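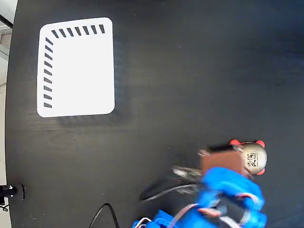
The white mat on the black table.

October 17, 2025

Up way too early again, and my legs are still complaining about yesterday. I finally did the full loop at Prilturgate, all the way up past the old quarry and down the back side, and I am so pleased with myself I could burst (also I can't do stairs).

I've been working up to this since July, when I made it as far as the second gate, ate both sandwiches and went home. The sign at the trailhead says the top is 1141 feet, and I know real hikers would laugh at that, but my knees think it's plenty. I wore the new Lakatos boots. Everyone told me to break them in first and I sort of did, if walking to the mailbox counts! One blister, left heel, size of a dime.

Wing-sze came with me and brought the thermos of ginger tea, bless her. She walks faster than I do but she's nice about it and stops to look at mushrooms so I can catch up. We found a whole shelf of them on a dead birch, orange underneath, and she took forever deciding what they were and then wouldn't commit. Normunds Rebane was coming down as we were going up, in shorts, in that wind. He said the creek crossing was fine if we kept left. We kept left. My right sock got soaked anyway.

The top was worth it. You could see clear over to Plaltwood and the water tower, and the maples along the ridge road have gone that dark red I wait for all year. We sat behind the big rock and ate cheese and apples, and I got so cold I had to put my gloves on to finish the apple.

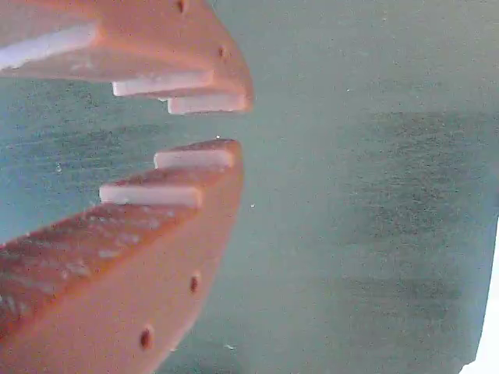

Would I do the loop again in that direction?
Only with poles, because the back side is all loose rock and it's steeper going down than the map makes it look.

Wing-sze wants to go again before the snow and start from the Plaltwood end this time. I said maybe. Need to call her tonight, and get moleskin, and dry out that sock. Soup for lunch, I think, the leftover barley, and then I'm going to lie on the floor with my feet up on the couch.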